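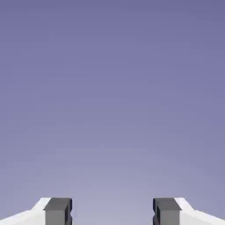

About Onovis

Onovis mixes and supplies interior paint for schools, clinics and rental housing. We make flat, eggshell and semi-gloss finishes in water-based acrylic, along with a matching primer. Orders are mixed to a color reference and shipped in pails or drums.

What we make

The Gromine line is our standard wall paint. It comes in 100 stock colors, each held as a written formula with a spectrophotometer reading on file. A customer who reorders a color gets the same formula, checked against the original reading before the batch is released. If the reading falls outside tolerance, the batch is corrected or scrapped.

The Drandoreo line is for ceilings and stairwells. It has a higher solids content and is applied in 2 coats with a roller or an airless sprayer. Recoat time at normal room temperature is 6 hours.

Custom colors are matched from a physical sample. Send a dry chip or a painted board at least as large as a playing card. Colors shown on a screen vary with the display and can't be used as a reference.

How we work

Every batch is tested for viscosity, density, hiding power and gloss. Drawdown cards are kept for 9 years, filed by batch number. Customers may request a copy of the test sheet with any order.

Pale grays and violets are viewed under both daylight and warm indoor lamps before approval. These shades shift more than most between light sources, and a match that holds in one may fail in the other.

Company background

Onovis was set up as the coatings department of Ó Conaill, a building supply firm, and later became a separate company. Ó Conaill remains a distributor for both lines. The mixing plant, the test lab and the order desk share one site. The plant closes for maintenance in September each year, and orders for that month should be placed early.

Ordering and support

Orders are taken through the order desk or a distributor. Please include the color code, finish, quantity and delivery address. Questions about surface preparation go to the lab, which will need to know the wall material and the type of paint already on it.

Page last updated Jan 16, 2025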